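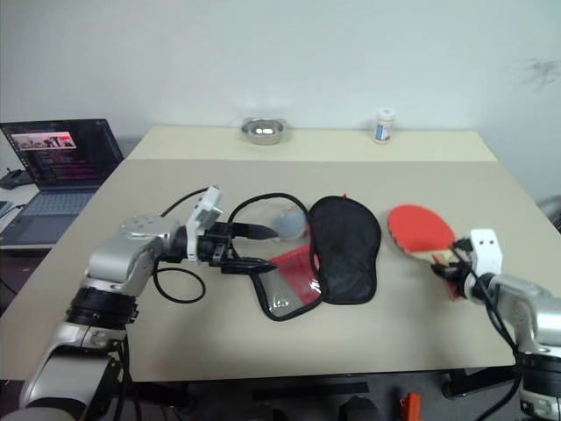
Paddle case opened flat, bat out to the right of it. Bowl and bottle at the back.

4 September 2020

Case and bat on the big table this morning. The case is the sort Nilmini Bhattacharjee ordered from Vatasell in July, paddle-shaped, black fabric on one half and the part-clear cover on the other. Opened out it takes up more table than I allowed for, so the bowl and the bottle went on the cream strip and stay there until we finish.

Weighed the case empty: 169 g on the bench scale. Bat not weighed yet, the scale was wanted next door.

Packing order as agreed with Nilmini: case open, bat in rubber side up, handle to the narrow end, ball last, close. Tried it the other way first (ball, then bat) and the cover would not lie down properly over the rubber. Went back to bat first and had no more trouble with it.

The black fabric creases where it has been folded in the cupboard. Left it under the Kanagaratnam catalogue over lunch, not much difference. Will try a full night.

Stitching on the border checked by hand all round, no loose ends. Red part of the cover marks easily with fingerprints, wipe before putting away.

To do:
- weigh bat, then case and bat together
- ask Vutholm whether they still do the 2 ball version
- spare balls, box of 100, are on the lower shelf behind the tape
- wall to the right of the table needs a wipe, scuff marks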